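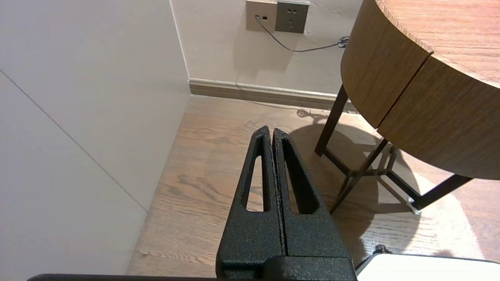
A phone by every bed

Most small hotels took the telephones out of their rooms years ago. The Floltum, on the edge of Ralthorpe, still has one beside each bed, and Fraser MacAulay, who has run the place for eight years, has no plans to change that.

"People ask me why I bother," he says. "Then they get here and find the mobile signal stops at the car park."

The Floltum was built as offices and became a hotel later, so the wiring came with it. When MacAulay took over, the previous owner left him a folder of drawings showing every outlet in the building. He has it in the back office and says he uses it more than any other piece of paper he owns.

"The line goes to the wall, the wall goes to the cupboard on the landing, and the cupboard goes to the front desk. If a phone's dead I can usually find out why before breakfast."

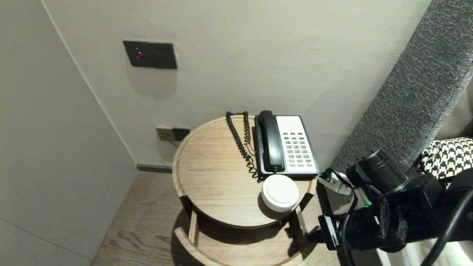

Bedside tables took him longer to settle on than telephones. The old ones were square and narrow, and guests kept knocking them in the dark. He wanted something round, with a top that would take a phone and still leave space in front of it. A light oak-coloured table with a raised rim does the job, with the telephone set at the back and a small lidded container nearer the edge.

"The rim was my wife's idea," MacAulay says. "Pens don't roll off, and neither do tablets or earrings. We used to find all sorts under the headboards."

He bought the tables from a supplier in Wonadton, 2 at first, which he tried in the rooms above the kitchen. The rest came in May. Each had to be carried up by the back stairs, and he did most of it himself.

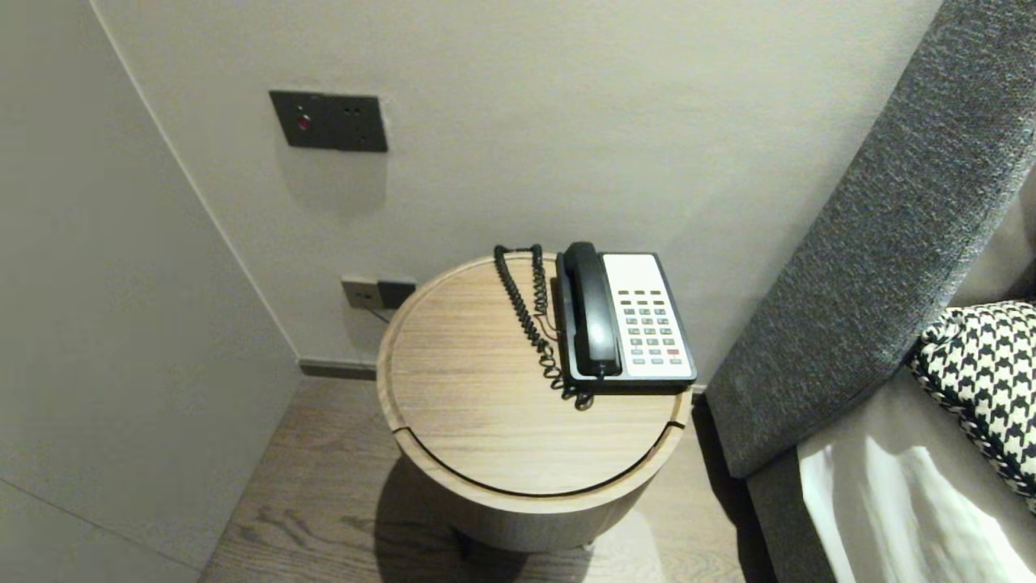 The phones themselves are plain office-type sets with a handset, a cord and push buttons. Guests mostly ring the desk. They want another pillow, or the time of the first bus into Salem, or to know whether the bar is still open. A few of the older ones ask for a wake-up call, and MacAulay makes those personally.

"I don't like a recording for that. If you've asked to be up at half past five, you should get a person."

The cords are his one complaint. They twist up, and it happens faster than he would like. His method is to let the handset hang until it stops turning, then put it back.

"Thirty seconds a room. I've asked everyone who cleans to do it, and some of them even do."

He has been offered cordless sets and turned them down. They need charging, he says, and they leave in suitcases. Room 322 had one on trial for a month and it spent most of that time under the duvet. 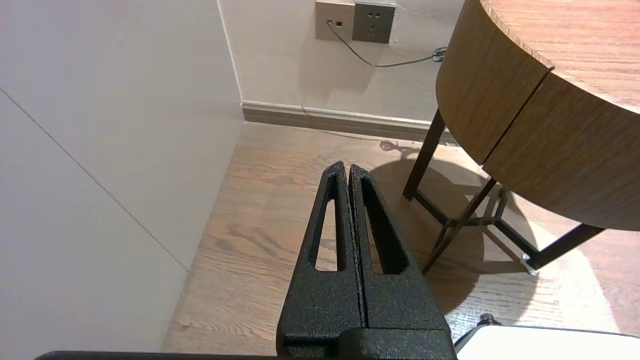
Vicente Escobar
Features writer

I asked whether he would do anything differently if he were fitting out the rooms again. He thought about it while he looked for his keys.

"Sockets," he said. "I'd put them higher up. I'm not getting any younger and they're all down by the floor."

He would also like the cables clipped along the wall properly. It is on his list for the winter, after the boiler and the gutter at the front. In the meantime the desk phone had started ringing, and he went to answer it.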